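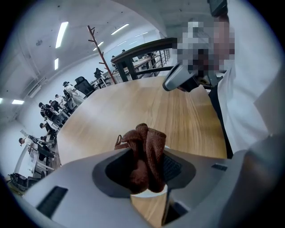 Service and Warranty: Bicycles

Ticket 604
Product: Gravden city bicycle, adult, step-through, internal gear hub
Seller: Zarby Cycles, Skelley branch
Status: Closed
Opened: 29 Apr 2025

Reported problem

The customer states that the bicycle slips out of second gear when riding uphill or when starting from a stop. The pedals move forward suddenly under load and then catch again. The customer also reports a clicking noise from the rear of the bicycle in all gears. The bicycle was bought in November and was stored indoors over the winter. No fall or collision is reported.

The customer requests a repair under warranty or a replacement rear wheel.

Response from Service Desk

Thank you for contacting Zarby Cycles. Your request has been registered and falls within the warranty period. Before a bicycle is accepted for workshop inspection, we ask that the following checks be made at home.

Place the shifter in second gear. Look at the small window on the hub where the cable enters. The two yellow lines should meet exactly. If they do not, turn the barrel adjuster at the hub end of the cable by a half turn and look again. Shift to first gear and back to second before each reading, as the cable may otherwise rest in a false position.

Check that both axle nuts are tight and that the wheel sits straight between the chain stays.

Press the chain up and down at the midpoint between the front and rear sprockets. Total movement should be between 10 and 15 millimeters.

Please reply to this ticket with the results. Do not open the hub. Opening the hub outside an authorized workshop ends the warranty on that part.

Customer reply

The lines did not meet. The customer turned the adjuster until they did and reports that the slipping in second gear became less frequent but did not stop. The axle nuts were tight. The chain moved more than 15 millimeters, and the customer was not certain how to correct this. The clicking noise is unchanged.

Response from Service Desk

Thank you for the detailed reply. A loose chain can cause noise and can also allow the wheel to shift slightly in the frame, which in turn changes the cable setting. As the slipping continues with the lines correctly set, the bicycle should be inspected. Please bring it to the Skelley branch together with the proof of purchase and both keys for the frame lock. Baskets, child seats and bags should be removed beforehand. The workshop is not able to store accessories.

A loan bicycle may be requested at the counter, subject to availability. Loan bicycles cannot be reserved through this ticket.

Workshop notes

Bicycle received in clean condition. Frame number matches the sales record. Fault confirmed on test ride: slips in second gear under load, no fault in first or third. Clicking present, once per turn of the cranks.

Rear wheel removed. Chain measured and found within wear limits. Chain slack excessive, wheel seated too far forward in the dropouts on the left side. Cable housing found kinked at the rear stop under the chain stay. The inner cable did not return fully when shifting up, so the hub setting drifted after several shifts. This explains why the adjustment made by the customer held for only part of the time.

Cable and housing replaced with Raju kit, part 174. Wheel reset and chain tensioned. Hub adjusted and shifted through all gears on the stand. No slipping on the stand. Clicking still present.

Left pedal removed. Threads dry. Threads cleaned, greased and pedal refitted. Clicking still present, slightly reduced. Right crank bolt found below specified torque. Crank removed, contact surfaces cleaned, crank refitted and bolt tightened to specification. Clicking gone.

Test ride completed, 5 kilometers, including the hill behind the branch. No slipping and no noise. Hub not opened. Replacement of the rear wheel not required.

Resolution

Cable and housing replaced under warranty. Adjustment of wheel, chain and crank carried out without charge, as the first free inspection had not yet been used. The customer is advised that this inspection is now recorded as completed.

The new cable will settle during the first weeks of use. If second gear begins to slip again, please repeat the check of the yellow lines described earlier in this ticket. One further adjustment at the branch is included and may be requested within 2 months of collection. Quote the ticket number at the counter.

The request for a replacement wheel is declined, as no defect was found in the hub. Should the same fault return after the further adjustment, the hub will be sent to Gravden for examination and a new ticket will be opened with reference to this one.

Customer confirmation

Bicycle collected. Customer reports that all gears work correctly and agrees to closure.

Ticket closed by Service Desk. Replies to a closed ticket are not monitored.

Related entries
Setting the cable on internal gear hubs
Free first inspection: what is covered
Creaking or clicking from the cranks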